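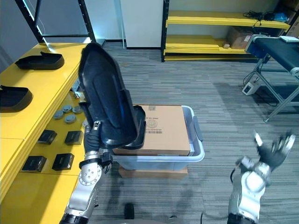 A big piece of black molded plastic and a light blue bin.

Search this site Enter keyword Go

Plovness swap hall moves to a bigger home on Meinecke Street

2019-02-21

If you have ever stood in the old Plovness swap hall with a floor lamp under one arm and somebody's rolled-up rug pushing into your back, you will be very glad to hear this. The hall is moving! The town has signed a lease on the former Brindetti furniture showroom on Meinecke Street, and the doors are set to open there next month, with more floor, a proper loading door and (at last) a place to park that isn't the bakery's.

The swap hall, for anyone new to town, is the place where you bring the things you no longer need and take home things you do. No money changes hands. You show a town library card at the desk, you leave your stuff, and you have a good look around on your way out. It started as a single table in the library basement and then spread into the old pump building on Forner Lane, where it has been bursting at the seams pretty much ever since.

"We were turning away bookcases," said Marlene Kettler, who runs the hall for the town. "Perfectly good bookcases, and people had already carried them down from the third floor. I hated it every single time."

The new space is a real step up. The old showroom has a wide front window, a level floor all the way through and heat that comes on when you ask it to. Kettler took me around last week while the carpet was being pulled up, and even with dust everywhere and the lights hanging from their wires, it was easy to picture. Furniture will go up front by the window, where people walking by can spot a chair they like. Kitchen things and small appliances will run along the back wall. Children's clothes and toys get their own room, the one that used to be the Brindetti mattress room, and parents who have tried to match up snow boots on the pump building stairs can go ahead and cheer.

There is also going to be a testing bench. Right now, if you take home a toaster from the swap, you find out at breakfast whether it works. At Meinecke Street there will be outlets along a long counter so you can plug something in before you carry it off, and a box of spare bulbs for trying out lamps. It's such a simple thing and I can't wait to use it.

The part I'm most excited about, though, is the parts room. This one came straight from the suggestion box at the old hall, where slip after slip asked for the same thing: somewhere to find the odd drawer, the missing lid, the one caster that would put a whole chair back on its feet. Kettler has kept those slips in a shoebox, and she read me a few of them. One just said "KNOBS" in capitals, underlined twice.

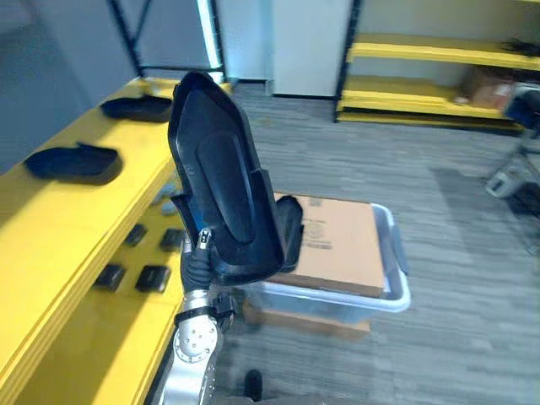
The parts room will be at the back, next to the loading door, and it will take the bits that used to go straight in the trash: chair arms, appliance drawers, trays, covers, hinges and all those molded plastic pieces that belong to something, if only you could find the something. Small parts go in drawers sorted by what they came off of. Big, awkward pieces are harder to store, and that has been the main subject of discussion with the carpenter. Kettler wants strong color and plenty of layers back there, with thick, flat boards in bright yellow like the shelving down the left side of this picture, so that a black part left lying on a shelf shows up from the doorway. The carpenter had been thinking gray. I'm with Kettler on this one, and I'd say the yellow is winning.

Anything in the parts room will stay for one season. If it hasn't found a home by then, it goes to recycling if the recycling people will take it. Kettler would like everyone to tie a tag on what they bring, saying what the part came from and the maker's name if you know it. "Even a guess is good," she said. "'Some kind of vacuum' is good. I can work with 'some kind of vacuum.'"

Getting here took a while. The pump building was only ever meant to be a stopgap, and the town went looking for something better back in December, after the heating failed on the coldest weekend of the month and the swap had to close in the middle of the holiday rush. An offer on the old feed store fell through over the roof. Then the Brindetti family, who closed the showroom when the last of the brothers retired, came forward and offered the lease at a price the town could manage. They are leaving the front counter too, a beautiful old oak thing with a brass rail, and it will be the new check-in desk.

The lease costs the town 110 dollars a month more than the pump building did. The council heard from a good number of people before the vote, and the mood in the room was warm all the way through. A letter of support signed by 168 residents was read into the record, along with a note from the second-grade class at Plovness Elementary, who got all of their costumes for the fall play from the swap and wanted everyone to know that the dragon had been made out of curtains.

Not every question is settled. Mattresses are still a no, and so are car seats, paint, tires and anything with a gas tank. Large appliances may be allowed later on, once the loading door has its ramp, but please don't show up with a refrigerator in the first week. Books will stay at the library, where the free cart is doing fine where it is.

The moving itself could use some hands. The hall is asking for people with pickups or small trailers on moving day, and for anybody who is comfortable with a screwdriver to help put up shelves in the evenings before that. Sturdy shoes, please, and gloves if you have them. Kettler says there will be soup. I had the soup at the fall cleanup and I'd move a piano for it.

The pump building will stop taking drop-offs one week before the move, but you can keep coming in to take things home right up to the last day, and she would love it if you did. Every dresser that leaves with a neighbor is one less to haul across town! There's a particularly handsome one near the door right now, with a mirror, missing one drawer pull. (See under: KNOBS.)

Once Meinecke Street is open, hours will be longer as well. Mornings stay as they are, from nine until noon, and there will be a new late opening until eight for people who work during the day and have been asking for this forever. The bus stops across the street, on the 4 line, and the walk from the stop has a curb cut at both ends. Inside there are no steps anywhere in the public part of the building, a huge change from the pump building and its famous stairs.

There will be a bit of a party on the first day, with cider, a fiddle player and a table where you can learn to sew on a button or rewire a lamp plug. The lamp table seats 20 at a time, and you can put your name down at the library desk starting now. Bring your own lamp or pick one out from the hall when you get there – there are always lamps.

Comments (5)

prairiegate
So happy about the parts room. I have been carrying a dishwasher rack wheel in my coat pocket since last year hoping to meet somebody who needs it.

Dot H.
Will the puzzle shelf be moving too? And could somebody please mark the ones with missing pieces. I did a lighthouse over the holidays and there was no top on the lighthouse.

R. on Forner Lane
Going to miss having it at the end of our street but not going to miss the double parking. Good luck to Marlene and everyone, it's a great thing for the town.

tallmike
I have a pickup and can help on moving day. Who do I call? Also yes to yellow shelves. Gray shelves in a back room are how you lose things.

Marlene Kettler
Thank you all! Tallmike, leave your number at the library desk and I'll ring you back. Dot, the puzzles are coming with us and they're getting a whole bookcase. I'll put a marker pen on a string next to it so people can write on the box. Prairiegate, please bring the wheel.

Contact us | Copyright 2019 Plovness Town News | Back to top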